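Garkanex incident alerts: a review after one dry season

I write a small newsletter for a few churches that send help to families who had to leave their villages because of armed groups. For this work I need to know quickly when there is an attack, a kidnapping or a closed road, and I need to know how sure the information is. Since last year I have paid for Garkanex, the alert service made by Grisik. It costs 18 dollars each month. Before that I used the free Macedo bulletin, and I still read it.

The idea of Garkanex is simple. You choose the areas you follow on a map, you choose the kinds of incident, and you receive a short message when something is reported. Each message has a place, a time, a source line and a level of confidence from one to four. The company says that it covers 195 countries. I can only judge the part I know, and there the coverage is good in the towns and thin in the villages. If a village has no phone network, the report can come two days later, and I don't blame the service for this. 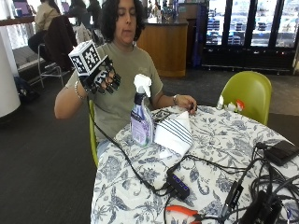 At the table with a spray bottle and a striped cloth.

What I like most is the confidence level. When armed groups put out a video or a statement, many websites repeat it in the same hour, with the number of dead exactly as the group says it. Garkanex marks such a report as level one and writes "claimed by the group." When a second source speaks about it, the level goes up and you get a new message, with the old one linked under it. In February I followed one attack on a market road in this way. The first message said 11 people were taken. The next morning the number was corrected to seven, and the correction was as big on the screen as the first message. Many newspapers could learn from this.

I also like that it does not show the videos. You can read what is in them, in plain words, and there is a setting to hide even this. A person who reads such things every day should use this setting more than she thinks.

Now the things which are less good.

The category "religious" is too wide. A burned church, a killed imam, a quarrel about land between a Christian and a Muslim family, all of these arrive under the same small icon. I understand that the motive is often not clear on the first day. But after one week it is sometimes clear, and nobody at Grisik goes back to change it. For my newsletter I must sort them by hand, and I have made my own list of tags on paper.
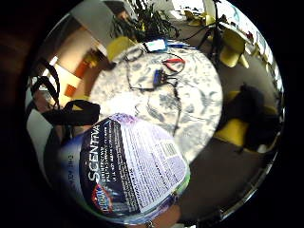

The search is slow. If you want to look at one district over a full year, the page shows the first 1,000 results and then stops, without telling you that there are more. I discovered this only when my table did not agree with the table in Macedo. I wrote to the support. They answered politely in one day, and explained that I can export month by month. It works, but it should be written on the page.

Place names are another problem. The same village can have three spellings, and each spelling is a different point on the map. One of them was on the wrong side of a border.

I tried Jemance also, for one month. It is faster, sometimes by several hours, and the map is prettier. But it gives no source line, and when I asked where a certain report came from, I received a general letter about their methods. For me this is not enough. If I write to people that their relatives' village was attacked, I must know who said it.

So I stay with Garkanex for the moment. If you only want to be informed once in a week, take the Macedo bulletin and keep your money. If you write for other people, or if you must decide whether a car can go on a road, the paid service is worth the price. Turn off the night alerts on the first day. They are on by default, and mine came at 3 a.m. with a loud sound.

Four stars from five. I will change it to five when they repair the spellings.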